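작업대 위를 정리하는 요령

작은 부품이나 블록을 다루는 작업대는 상판 색부터 보는 것이 좋다. 흰 상판은 밝은 물건이 묻히고, 나뭇결이 있는 상판은 작은 물건이 눈에 잘 들어오지 않는다. 짙은 회색 무광 매트를 깔면 주황색이나 보라색처럼 색이 있는 물건은 바로 보인다.

매트는 상판보다 사방 15mm 작게 자른다. 끝까지 맞춰 자르면 모서리가 들뜬다. 자른 뒤에는 무거운 책을 올려 하룻밤 눌러 둔다.

전선은 상판 뒤쪽으로 모아 30cm 간격으로 묶는다. 너무 세게 조이면 나중에 한 가닥만 빼기 어렵다. 벨크로 끈이 케이블 타이보다 낫다. 움직이는 기구에 달린 선은 여유를 두고 묶는다.

작업 중에는 지금 쓰는 것만 꺼내 놓는다. 블록 두 개로 할 일이면 두 개만 놓고 나머지는 상자에 둔다. 물건 사이는 손이 들어갈 만큼 띄운다.

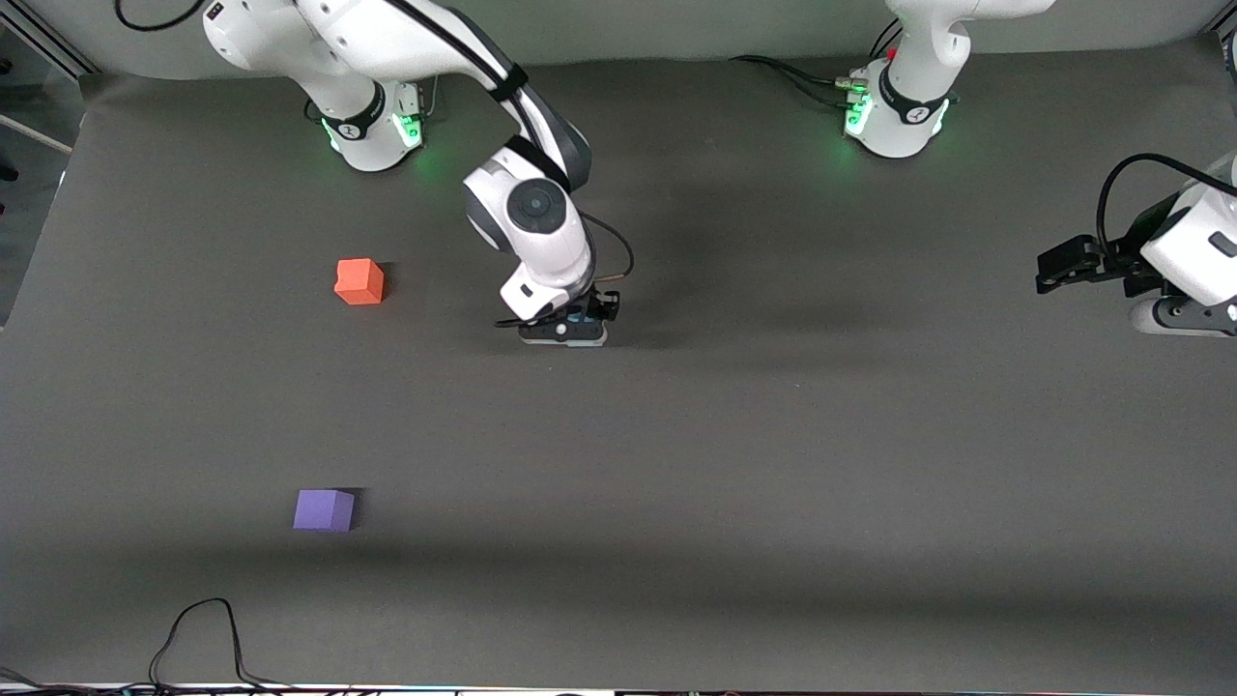
조명은 한쪽에서만 비추면 그림자가 길어져 작은 나사를 놓치기 쉽다. 스탠드를 하나 더 쓰거나 벽 쪽으로 돌려 반사광을 쓴다.

먼지는 마른 극세사 천으로 한 방향으로 닦는다. 얼룩은 미지근한 물에 중성세제를 조금 풀어 닦고, 물기가 마른 다음 물건을 다시 올린다. 짙은 색 매트에는 알코올을 쓰지 않는다. 허옇게 뜬 자국은 잘 지워지지 않는다.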